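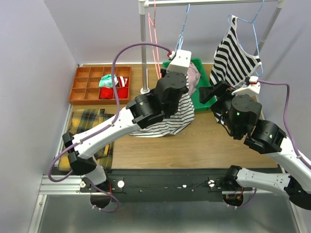

I own too many striped shirts. I knew this before I started sorting the laundry properly, but it took a full load of them to make me do anything about it. For most of my adult life my system was to wash everything together, carry it to the bedroom, and live out of the pile until it was gone. The shirts at the bottom came out looking like road maps.

In August I decided to change one thing, which was to deal with clothes on a table. I used to fold on the bed. A bed is soft and the sleeves sink into it, and by the end of a load my back hurt from leaning over. A wooden table at hip height is better in every way I can think of. It is firm, you can pull the cloth flat against it, and you can see the whole shirt at once.

Black and white stripes are the hardest thing I fold, and also the most useful for learning. On a plain shirt you can be an inch off and never know. With horizontal stripes you know right away, because the lines on the folded part don't run level with the lines underneath. I use them as a ruler now. If the stripes match at the side seams, the shirt is straight.

This is how I do it. I hold the shirt up by the shoulders and let the hem come down on the table first. Then I lower the rest of it away from me and let go. It usually lands in a heap at the bottom, so I take the two corners of the hem and pull them toward me until the body is flat. I smooth from the collar down, never from side to side, which stretches knits out of shape. After that, one side goes in to the middle with the sleeve laid back along it, then the other side, and then the whole thing gets folded up from the hem in thirds.

I timed myself for a while and then stopped because it made me sloppy. A shirt takes as long as it takes.

The other part of this is hanging. I bought a metal rack from Ollham, the plain kind with two uprights and a bar across the top. I had been putting it off because our closet already has a rod, but the closet rod is always full, and what I needed was somewhere for things to wait. Shirts that might still be a little damp at the collar go on the rack. So does anything I plan to wear the next day. Everything else gets folded.

I had a Karaki rack before this one and it leaned. You could hang two coats on it as long as they were on opposite ends. I gave it away with a warning.

For hangers I tried the slim Bisano ones and they are fine for button-downs. I don't use them for knits anymore. They left a bump at each shoulder on my favorite striped top, and it took two washes to get the bumps out. Knits get folded now, no exceptions, even when I'm tired and the hanger is right there.

I also tried a folding board, the Handska one with the hinged panels. It does make every shirt the same size, and if your shelves are narrow you might like it. I found I spent more time lining the shirt up on the board than I would have spent folding it. It's in the hall closet behind the vacuum.

What I still haven't solved is long sleeves. If I lay them straight down the back they make a thick ridge on each side and the stack tips over. If I cross them they bunch up near the collar. At the moment I fold each one at the elbow – down, then back up a little – and it works on thin cotton but not on anything heavier. I would like to hear from anyone who has a better way.

Socks are next. I have been avoiding the socks.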